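Battery swap on a six-year-old phone, or just let it go?

Posted 3/18/26 by tulley_k

My phone is a Lorkier that I bought new 6 years ago, and up until this winter I had zero complaints.

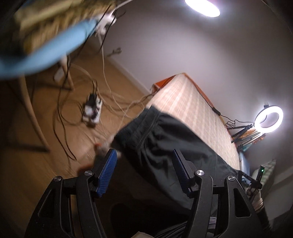 Now it drops from 40-something percent to dead if I so much as open the maps app. The settings page says battery health is 67 percent. Everything else is fine -- screen is good, camera is good enough for me, it still makes calls. The updates stopped last May, which I only noticed when my bank app started nagging me. I'd love to keep it going a couple more years and not toss a working thing in a drawer. The shop in town wants more for a new battery than I could sell the phone for. Is it worth it? And is doing it myself a terrible idea? I've never opened a phone but I've fixed a toaster.

clevus_fan

just get a new one, life's too short. the battery is only the first thing to go, next it'll be the charging port

Ibrahim

I'd do the swap. I did the same job on my old phone two years back and I'm typing on it now. What the phone would sell for doesn't matter if you aren't selling it! Compare the price of the battery with the price of whatever you'd buy next, and the shop starts to look pretty cheap.

On doing it yourself: it's fiddly but doable if you're patient. The back is glued on, so you warm it up (I used a hair dryer, low setting, took forever) and work a thin plastic pick along the seam. Run the battery way down first, and never pry at it with anything metal. If it looks puffy at all, stop and take it to the shop. Mine took an evening and I lost one screw, which I found in my sock the next day. Also you'll probably lose whatever water resistance it had left, so keep it away from the sink.

The updates are the part I'd think harder about. I moved my banking to my laptop and use the phone for calls, music and maps -- that works for me, but it may not for you. Check how long your bank will support that version before you spend anything.

tulley_k

Thanks Ibrahim, I hadn't thought about the bank part. Going to call them first. If they say it's good through next year I'll pay the shop, the glue sounds like more than a toaster.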